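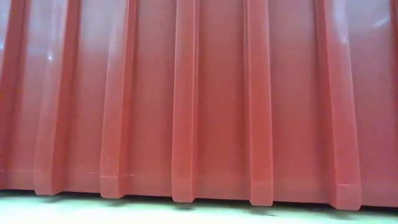 Ribbed panel in brick red, set upright on a pale green surface.

Prulluvham market hall to get its red walls back
July | By the Tutine newsroom

Anyone who has bought tomatoes at the Prulluvham market hall knows the old gray siding along the loading lane, and knows too how it rattles when the wind comes up the hill. Well, it is finally on its way out! The hall's owners, Zument, have settled on ribbed metal sheeting in a deep brick red, close to the color older shoppers remember from the days when the place was still a feed store.

The job will take 66 sheets, enough to cover the long lane side and both gable ends, and Zument expects the work to last 6 weeks. The Pathirana workshop down the road will cut and hang them, starting at the back of the building so that the stalls out front can keep trading through the berry season (a great relief to the jam sellers, as you can imagine).

There was plenty of friendly back-and-forth over the color. More than 500 shoppers dropped a slip in the box by the flower stand, and a dark green ran the red very close, losing by just 50 votes. A few people wrote long notes on the back of their slips about barns they had grown up with, and those have been pinned up beside the coffee counter for everyone to enjoy.

The loading lane will be closed to cars in the mornings until noon while the work goes on, but the side door by the bakery stays open, and there is still room to lean a bike there. Some of the old gray siding is being set aside for garden sheds, and anyone who would like a piece can leave their name at the coffee counter.

Contact the newsroom | Copyright Tutine | Back to top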